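MUNRO, Dec 9, 2021 -- The Losura Foundation will distribute 1,000 personal care kits to families staying in temporary housing across the Munro area this winter, the foundation announced today. The kits will be packed at the Wollurico Community Center and delivered to four partner shelters before the end of the month.

Each kit holds a hairbrush, toothbrushes, soap, shampoo, a washcloth and a pair of warm socks. Kits for households with young children also contain diapers and a small toy.
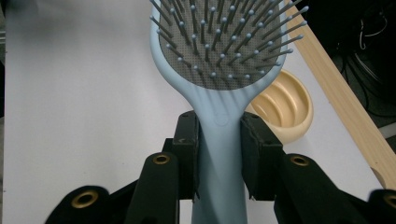
Losura Foundation, Department of Family Services

The program began in June with a smaller delivery of 536 kits. Shelter staff reported that hairbrushes and full-size bottles of shampoo were the first items to run out, and the contents of the winter kit were changed as a result. Travel-size bottles have been dropped.

Funding for the winter delivery comes from a grant by Stumus, a regional grocery distributor, and from individual gifts. Stumus will also provide warehouse space and two delivery trucks at no charge. As of this week, 849 kits had been fully paid for, and the foundation is seeking donations to cover the remainder.
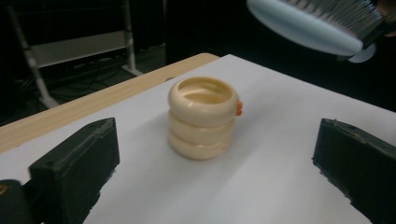

A cream-colored item with three stacked rings.

New, unopened items may be dropped off at the front desk of the Wollurico Community Center during regular opening hours. The foundation is not able to accept used brushes, opened toiletries or clothing other than socks. Gift cards may be left in a sealed envelope marked "Family Services."

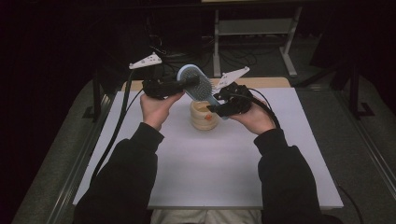
Families do not need to apply for a kit. Shelter staff will hand them out at check-in, and households already in residence will receive theirs on the day of delivery. Any kits left over will be held at the center for emergency placements through the end of winter.

The Losura Foundation supports families in temporary housing with household supplies, school materials and help with moving costs.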